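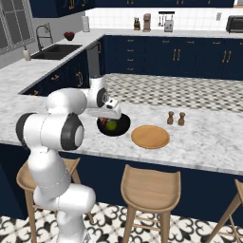

Fig. 4.1 Fruit in a black bowl, a round wooden plate beside it.

Chapter 4
Keeping Food: Storage, Spoilage and Waste

Start with the bowl. Most fruit gets bought, put out, forgotten. A week later part of it goes in the trash. Multiply by a town and you have a real problem, and a real cost.

This chapter covers why food spoils, how fast, and what slows it down. You will need the terms from Chapter 3 (ripening, moisture, surface mold). Go back if they are hazy.

Three things to watch: warmth, air, water. Change one and the others usualy shift too. Apples give off a gas called ethylene — so a ripe apple next to green bananas hurries them along. Limes are different. They hardly ripen after picking, mostly they just dry out and the skin goes hard.

Case study: Nunumden

Small town, one main grocery store, a Saturday-size crowd most days. In March the town kept a record of household food waste on 84 streets. Total for the month: 2,869 pounds. Bread first, then salad greens, then soft fruit. Neighboring Curnorard kept no record that year so no comparison is possible, but see the exercise at the end of section 4.3.

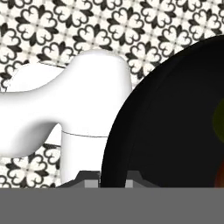

Fig. 4.2 White dog-shaped figure, computer rendering.

Pets come into the count as well. Scraps fed to a dog were left out of the Nunumden total, which some readers will think is wrong. Decide for yourself before section 4.2 and write down why. And keep in mind that grapes, raisins and onions are not safe for dogs at all.

Before you read on
Look in your own kitchen. List what is on the counter, what is in the fridge, what has to be eaten in the next 2 days. Keep the list — you will need it it for the Koltthorpe worksheet.

Key words: ethylene, shelf life, spoilage, cold chain, edible waste

4.1 What makes fruit go soft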